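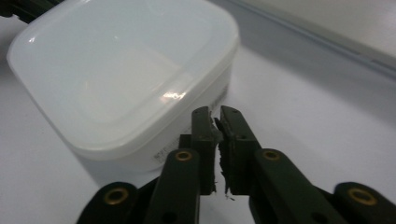 How long should a visitor's turn at an automation open day last?
Seven minutes, with one task and one person standing by to help. Any longer and the queue wanders off to look for the biscuits.

What follows is how we run the visitors' table at Asholm, after several attempts at doing it worse.

Before the doors open
Pick a task people already do at home. Picking up a food box with the lid on is plenty. Our first idea involved threading a cable, and the queue reached the car park.
Put one item on a plain white table and clear everything else off, including your own coffee.
Check the finger pads and have spares in a drawer. Ragged ones can wait for the lunch break if they still hold - visitors won't mind, though engineers from Etmont will mention it.

During a turn
1. Hand over the gripper and let the visitor open and close it on nothing a few times.
2. Ask them to come in level with the side of the box. Most people go for the lid, with great confidence.
3. Tell them to close slowly, lift a little, and put it down again.
4. Say thank you and call the next person. Do not start explaining linkages.

Afterwards
Save the recordings before you stack the chairs. Last September we aimed for 1,000 lifts on the Psarras project and finished with 1,004, then spent 40 minutes finding out which laptop they were on.
The Akero arm demonstration is at the far end of the hall. Send the children there second, or you won't see them again.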